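**Ridden, chapters 1 to 12 - does the aunt know about the letter?**

### inkwell_60

Reading *Ridden* by Drahomíra Ďurica for the second time. Vurix is sent to live with the Perić family at nine, and the aunt tells him his father left no word. In chapter 11 he finds the letter in her sewing box. I think she had read it all along and kept him in the attic room out of spite.

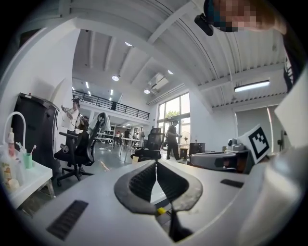
### marl_and_chalk

I don't agree. The seal is unbroken when he finds it, page 592 in the one-volume edition. She hid it, yes, but she can't have known what it said.

### inkwell_60

Fair point about the seal. She still burns the envelope in October, and that looks like guilt to me.

### tobyreads

The cousin burns it. The aunt is at Fasura that week, selling the horses. Check the start of chapter 12.

A crumpled paper bag is all I've got for a bookmark and I've lost my place twice, so I may be a page out.

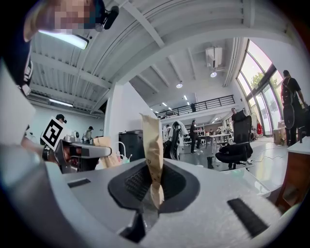 ### marl_and_chalk

Toby is right, it's the cousin. I'd also say the aunt is kinder than people make out - she pays for his schooling after the uncle dies, and she never mentions it to him.

### inkwell_60

She pays for one term. I'll reread 12 tonight, but I'm not changing my mind about the attic.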